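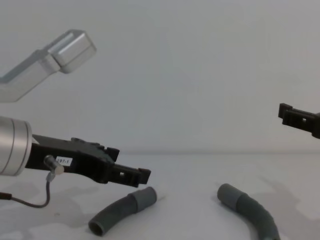

Handout 7: Care of the two-arm cell

Read this before your first session on the Wallent cell. It covers the weekly check of the grippers, their cables and the grey end pieces. Teaching of paths is dealt with in Handout 8.

1. Before touching either arm
Stop the program, move both arms to the service position and press the stop button on the bench side. Write the time in the Nollex log. If the other pair has left a fault open, close it with them first.

2. Gripper jaws
Open and close each gripper by hand control at low speed. The jaws must travel the full distance without a jerk. Wipe the hooked tips with a dry cloth. Solvent is not allowed on the grey parts, as it hardens them within a term. Check the mounting screws in a cross pattern and record any that turn.

3. Cable at the gripper
The thin dark cable needs a free loop under the wrist. Turn the last joint through 90 degrees each way and watch the loop. It must not pull tight or touch the jaws. Look closely at the point where the cable leaves the plug; a bend there is the usual cause of lost signal. Never lift a gripper by its cable.

4. Brackets and cameras
Each wrist carries a camera on an angled bracket, tilted down at the work area. Try the bracket for play with two fingers. If it has moved, tighten it and run the Isness calibration with the table clear. Accept the result if the error on all 3 runs is within the limit on the cell card. Otherwise repeat from the beginning of this step.

5. Restart
Release the stop, wait for the status ring on each wrist to light, then run program 123 at reduced speed. Keep hands off the table until both arms are back in position.
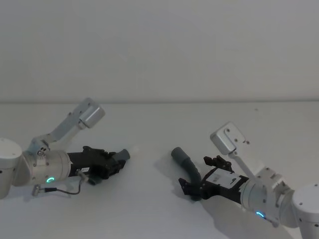 When must calibration be repeated?
After any change to a bracket, a camera or a gripper mounting, and after any collision, however light. Cleaning the jaws does not call for it.

Further reading: Ševčík course notes, section on wrist cameras.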